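**The Husari Open Stage** is a televised singing contest held every October in the lakeside town of Firnberg. Any amateur singer may enter, and duets are so popular that they now have a night of their own. The show has grown from a small local concert into one of the best-loved evenings on the regional calendar, and its finale fills all 400 seats of the Zernero Theater.

## Format

The contest runs over 3 nights. Solo singers perform on the first, duets on the second, and the finalists return for the third with a new song. Performers choose their own material, and the range is a delight: opera arias, show tunes, country ballads and old radio hits can all turn up in a single hour!

There is no panel of judges at a desk. The audience in the hall votes on paper cards, and viewers at home vote by phone, with each group counting for half of the result. Ties are settled by a short sing-off, the chorus of one song, without the band.

## The duet night

Duets began as a filler act between rounds and quickly became the main attraction. Strangers may sign up alone and be paired by the music staff, which has led to some wonderful matches (a church bass and a teenage pop singer once brought the whole hall to its feet). Pairs get 2 rehearsals with the house band before going live.

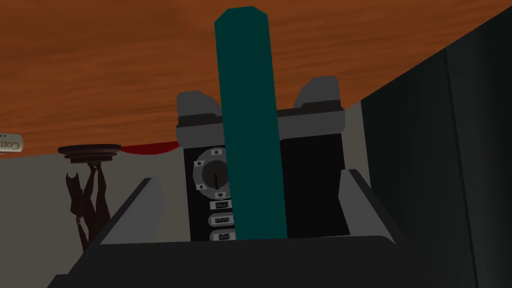 The most recent contest drew 269 entries, the highest number so far, and auditions had to be moved to a larger room at the Tse School of Music. Singers who miss the final cut are invited to join the closing chorus, a joyful, slightly ragged number that many regulars call their favorite part of the show.

## Broadcast and recordings

The finale is shown live and repeated over the winter holidays. A live album follows each contest, with the winning song always placed first and the closing chorus last. Early albums were sold only in the theater lobby, and well-kept copies are prized by fans.

*Last updated January 15, 2025*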